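Mercredi, 7h10

Mal dormi. Café froid d'hier, bu quand même. Colleen passe à 14 h pour les cartons de vaisselle et je n'ai rien trié, enfin si, une étagère, celle du haut, que je n'ouvre jamais. Bref.

Liste d'hier soir retrouvée dans la poche du manteau : scotch, journaux, rappeler Virgil Sandu, vinaigre blanc. Scotch oui. Journaux oui (la voisine du dessous en garde des piles, merci à elle). Virgil non. Le vinaigre j'ai oublié, tant pis pour la bouilloire.

9h30

Commencé par le placard d'angle. Erreur. Tout ce qui n'a pas de place finit là, et comme le fond est profond il faut se mettre à genoux et tirer avec le balai. Sorti : le moule à kouglof, deux couvercles qui ne vont sur rien, la râpe que je croyais perdue et que j'ai rachetée au printemps, un sachet de lentilles ouvert (j'ai tout ramassé à la pelle). La râpe neuve ira à Colleen, elle en voulait une. Ou la vieille. La neuve coupe mieux – à voir.

Le carton « fragile » est déjà trop lourd. J'avais mis les assiettes à plat, maman disait toujours debout, sur la tranche, avec du papier entre chaque. Tout ressorti, tout remis debout. Trois quarts d'heure de perdues et l'encre des journaux jusqu'aux coudes.

Facture Irnex au courrier. 187 euros pour la réparation du lave-vaisselle, alors qu'on m'avait dit au téléphone que le déplacement était compris. Je rappelle demain, pas le courage aujourd'hui. Posée sur le frigo sous l'aimant.

11h50

Pause. Mangé debout, pain et fromage. Mal au dos côté gauche.

Retrouvé le cahier de recettes de tante Odile, collé au fond du tiroir à torchons. Page du gâteau aux noix toute tachée, on lit encore « 30 minutes, surveiller ». J'ai lu au lieu de ranger, évidemment. Il y a sa recette de cornichons aussi, je la croyais partie avec elle. Je le garde, il ne va dans aucun carton, il vient dans mon sac avec les papiers.

Virgil a appelé lui-même. Il peut avoir la camionnette de chez Plornis samedi, mais le matin seulement, et il faut la rendre avec le plein. D'accord à tout. Il demande si le buffet se démonte. Aucune idée. Je crois que oui, par le haut, j'ai vu des chevilles il y a des années quand on l'a monté. Il apportera sa caisse à outils.

14h40

Colleen en retard, un message, bloquée au garage. Tant mieux, j'ai pu finir les verres. Ceux à pied dans les chaussettes – ça marche très bien, et comme ça les chaussettes sont emballées. Les autres dans les torchons. Plus un seul torchon de libre, il faudra que j'en ressorte un ce soir pour la vaisselle du soir, je le sens venir.

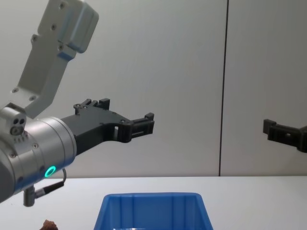 Reste le tiroir à bazar. Élastiques, piles dont je ne sais pas si elles sont neuves, la notice du four, des clés. À qui sont ces clés ?? Mis le tout dans un sachet congélation, écrit « bazar » dessus, fermé. Je trierai là-bas. (Je ne trierai pas.)

18h20

Colleen est venue, repartie avec quatre cartons et la râpe. La vieille finalement, elle préférait. On a parlé sur le palier plus longtemps que chargé la voiture. Elle trouve que je garde trop de bocaux. Elle a raison, j'en ai laissé la moitié devant chez la voisine avec un mot.

Demain : Irnex, le haut du buffet, décrocher les rideux, acheter ce fichu vinaigre. Demander à Virgil pour les couvertures. Soupe en boîte ce soir, si je remets la main sur l'ouvre-boîte – il est dans un carton, je sais même lequel, celui du dessous.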